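Open day at Zaneo, Murkenberg
06/04/2025

The flyer promised robots that learn household chores. What I got for 70 minutes on the train was mostly people doing household chores, slowly, with robot fingers in their hands.

Zaneo calls the setup Kerkus. You hold 2 grippers, do the job yourself, and the recording is supposed to teach a machine to do it later. Our guide said a sweeping task gets 39 takes before anyone trains on it. I asked how many of those are any good and got a nice answer about data quality — no number in it.

I wanted to see a robot repeat the sweeping on its own. That demo was planned for July, we were told. 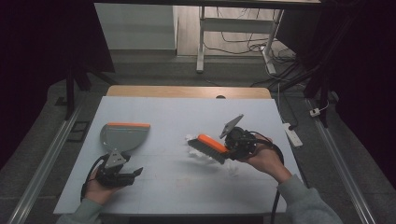
Fine, but July was not on the flyer. Holding a dustpan in a pair of short jaws is hard enough for a human, and I would like to know what the machine does when the scraps land somewhere new. The coffee was good. I'll go back if they send me a date.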